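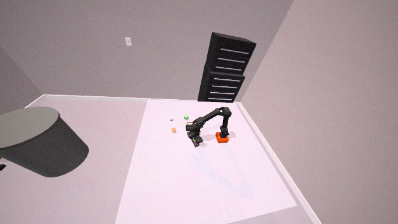

Ticket 843 — labels printing low and skipping, packing room printer
Opened by: Rasha Jaber
Assigned: Ifigeneia Stamatopoulos
Site: Werance, packing room
Device: Skaren label printer, the older gray one by the back door
Priority: High (was Normal)
Status: Resolved, watching

8:10 am, Rasha
Printer is skipping labels again. Prints one, feeds a blank, prints one, feeds a blank. When it does print, the bottom line of the address lands on the next label. Turned it off and on. Same. Truck comes at 3 so would be good to have it before then.

8:25 am, Ifigeneia
Hi Rasha. Couple of questions
When did it start, today or before?
Same roll as last week or a new box?
Does it do it from both packing PCs or just one?
Is the light on the front green or orange?

8:40 am, Rasha
Started this morning I think. Evening shift might know more, they didn't leave a note. New box of labels, the Grellirden ones, purchasing switched. Both PCs. Light is green until it skips, then orange for a second, then green.

8:45 am, Ifigeneia
OK new labels is my first guess. Old stock had a wider gap between labels and I think the printer is still set up for that. Please do the calibration:

Turn printer off
Hold the feed button
Turn on while still holding
Let go when the light blinks orange the second time
It will spit out a few blanks, let it finish

Then send one test label from the PC on the left. Not a whole batch please.

9:05 am, Rasha
Did it. Fed out a lot more than a few. Like half a yard of blanks and then stopped with the light solid orange. Test label won't print at all now, sits in the queue. So that's worse.

9:10 am, Ifigeneia
Solid orange after calibrating means it never found a gap. Either the sensor is dirty or it's not lined up with the labels. Open the lid and look for the little slider under the paper path. Should be in the center for this label width. Wipe it with one of the dry cloths, no spray.

9:35 am, Rasha
Slider was all the way over to the left. Moved to center. There was a chunk of old label stuck on the sensor too, got most of it off with a fingernail. Calibrated again, fed a few blanks and stopped, light green. Test label prints!! Still sits low though.

9:40 am, Ifigeneia
Good, skipping is the sensor then. Low is a different problem, probably the template. Remoting in to the left PC now, please don't touch the mouse for a bit.
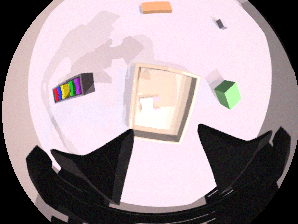

Seen from above: two dark gripper fingers over a pale table.

10:00 am, Ifigeneia
Found it. Semaan (the shipping program) has its own page size, and the printer driver has another one. Driver was at the new label length, Semaan still at the old. So every label came out a bit lower than the one before until the sensor caught up, which is why it looked random.

Changed on left PC:
Semaan page size — set to match the driver
Top offset — was 6, now zero. No idea who put that in
Darkness — left alone
Speed — left alone

Print one label and then a batch of five please.

10:20 am, Rasha
One label good. Batch of five good. Right PC still low.

10:25 am, Ifigeneia
Right, settings are per PC. Doing the other one now.

10:40 am, Ifigeneia
Right PC done. Same page size, same offset. Also cleared 55 stuck jobs out of the queue there, looks like people kept hitting print. If any of those were real orders they need to be sent again from Semaan, I didn't let them print because we'd get doubles.

10:50 am, Rasha
Ugh ok. Going through them now against the order list. Most are the same few orders over and over.

11:30 am, Rasha
Ran 40 from the right PC. All fine except the last one, a bit crooked, but the roll was about done. Put in a new roll, ran more, fine.

11:35 am, Ifigeneia
Crooked at the end of a roll is normal on that model, the roll gets light and wanders. If it bugs you push the side guides in until they just touch. Don't squeeze them.

1:15 pm, Rasha
Still good. One question, we have the old labels left, most of a box. Can we use them up?

1:20 pm, Ifigeneia
Please don't mix. Every time you swap you'd have to recalibrate and change the page size on both PCs, and we're back here. If you really need them put them on the spare printer in the front office and leave it set up for old stock. I can do that one tomorow, open a separate ticket so I don't forget.

1:25 pm, Rasha
Will do. I taped a note on the lid, NEW LABELS ONLY.

3:20 pm, Rasha
Truck went, everything labeled. Two boxes had to be relabeled by hand from this morning, my fault, I'd already stuck them on.

3:30 pm, Ifigeneia
Great. Leaving this open until evening shift has had a full run on it. Notes for whoever picks it up:

Cause 1: gap sensor off center plus label scrap on it
Cause 2: page size in Semaan didn't match new Grellirden stock
Fix: sensor cleaned and moved, calibrated, page size and offset corected on both PCs
Still to do: spare printer (separate ticket), ask purchasing to tell us before they change label stock

7:05 pm, Rasha
Evening shift says no skips so far. Going home.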